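Drehregler am Mischpult oder Synthesizer reinigen, wenn sie kratzen

Viele kleine Geräte mit Drehreglern machen nach einigen Jahren Geräusche. Man dreht ein bisschen, und es knistert im Lautsprecher. Meistens muss man dafür kein neues Potentiometer kaufen, eine Reinigung genügt. Ich habe das zuerst an meinem alten Zosirau gemacht und danach an einem Modul von Skerlow.

Was Sie brauchen: Kontaktreiniger ohne Öl, einen kleinen Schraubendreher, Wattestäbchen, ein weiches Tuch und eine Schale für die Schrauben.

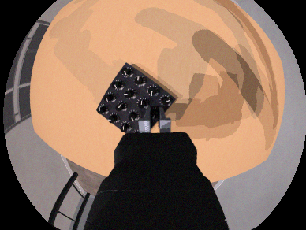
Schritt 1: Gerät vorbereiten

Ziehen Sie den Netzstecker und warten Sie eine Weile, damit die Kondensatoren leer werden. Geräte mit einem Netzteil im Inneren, zum Beispiel größere Verstärker, gehören in eine Werkstatt. Notieren Sie die Stellung von jedem Regler, sonst suchen Sie später Ihren Klang lange.

Schritt 2: Knöpfe abziehen

Die meisten Knöpfe sind nur gesteckt. Ziehen Sie gerade nach oben und nicht schräg. Sitzt ein Knopf sehr fest, dann legen Sie einen dünnen Stoffstreifen darunter und ziehen an beiden Enden gleichzeitig. 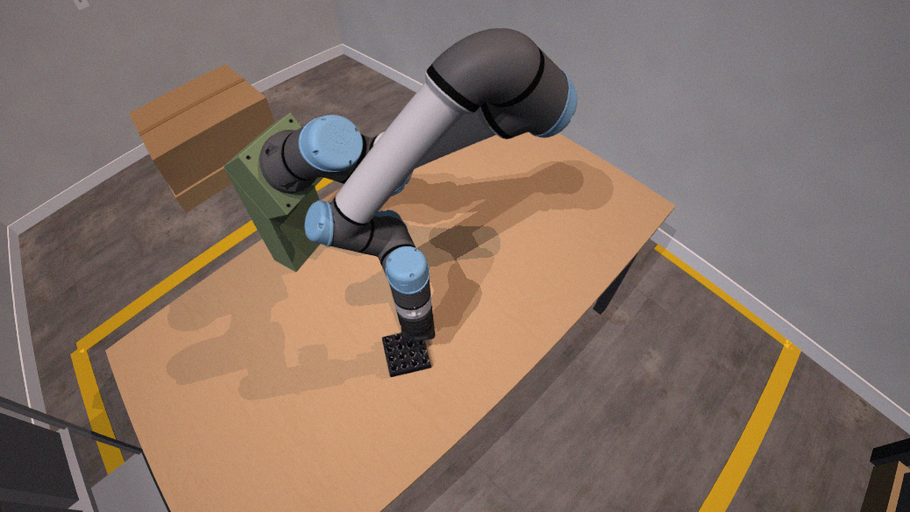
Manche Knöpfe haben seitlich eine kleine Schraube - die muss man zuerst lösen. Bei Skerlow habe ich diese Schraube übersehen und fast die Achse gebrochen.

Schritt 3: Reiniger einsprühen

Öffnen Sie das Gehäuse und suchen Sie am Potentiometer die kleine Öffnung bei den Anschlüssen. Ein kurzer Sprühstoß reicht. Drehen Sie danach die Achse 50 Mal von Anschlag zu Anschlag.
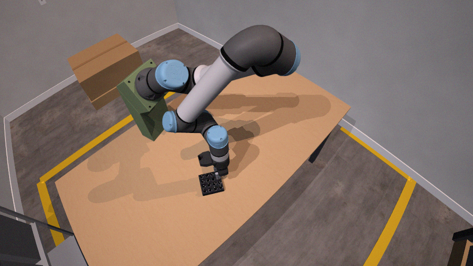
Lassen Sie alles 2 Stunden offen liegen, bevor Sie wieder Strom geben. Ich mache diese Arbeit gern am Abend und baue das Gerät erst am nächsten Morgen zusammen.

Schritt 4: Zusammenbauen und testen

Stecken Sie die Knöpfe so auf, dass der Strich am linken Anschlag auf die Null zeigt. Beginnen Sie mit leiser Lautstärke und drehen Sie jeden Regler einmal langsam durch.
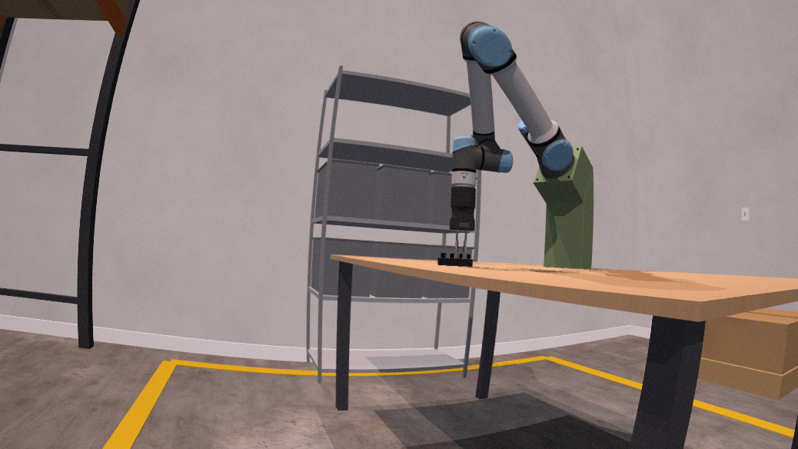
Was mache ich, wenn der Regler nach der Reinigung immer noch kratzt?

Wiederholen Sie Schritt 3 noch einmal. Bleibt das Geräusch, dann ist wahrscheinlich die Widerstandsbahn abgenutzt, und das Potentiometer muss getauscht werden. Achten Sie beim Kauf auf den Wert und auf den Buchstaben für die Kennlinie.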